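Interlocking foam tiles in a shared hall: cleaning and deposit
Community Help > Premises and Hire

Natália Vieira
Our association hires a ground-floor hall from Henriques and has been asked to pay a deposit of 158 for the use of interlocking foam tiles. The agreement states that tiles must be returned "clean and flat". It does not say which cleaning products are allowed, or who decides whether a tile is flat. We would be grateful for advice before we sign.
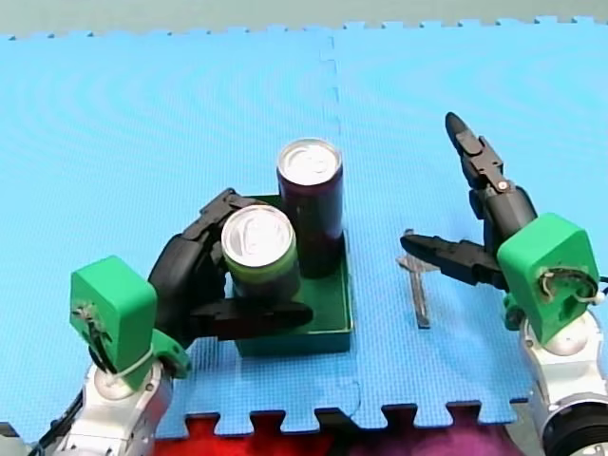

Light blue tiles, joined, with a tray and a can on top.

Kisley
You should ask for the wording to be made clearer before signing. A hirer is normally expected to return goods in the condition in which they were received, allowing for fair wear. We suggest that both parties inspect the tiles on the day of handover and sign a short record of any marks, dents or torn teeth.

As regards cleaning, a soft cloth with warm water and a little washing-up liquid is suitable for most foam of this type. Bleach and solvents should be avoided. Tiles must be dried on both sides before they are stacked.

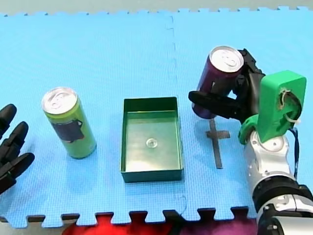 Flatness is the harder point. Foam curls when stored on edge or left near a heater, and a tile may have curled before it reached you. Please request that the agreement name the place of storage and the person responsible for it. If Henriques declines, you may state your understanding in a letter and keep a copy.

Testeo
we paid the same deposit in February and got it back, took 4 weeks. Just wipe them down.

Wemska
I would add one matter to the reply from Kisley. The agreement should state whether a single damaged tile may be replaced or whether the full set is charged. Tiles from different batches do not always fit together, and suppliers change the cut of the teeth without notice. Kindly obtain the supplier's name in writing.
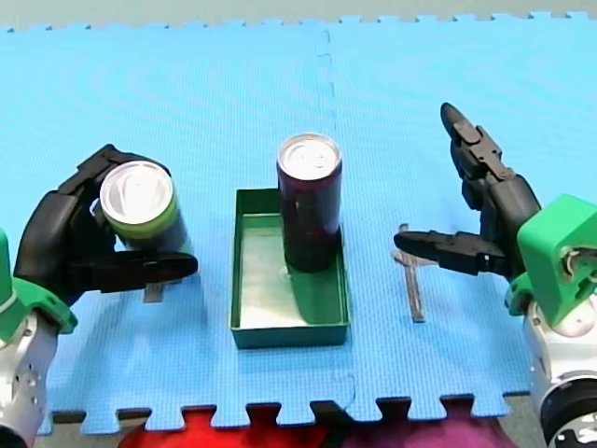 Two blue tiles meeting at the middle seam.

The deposit should also be shown separately from the hire charge on the invoice.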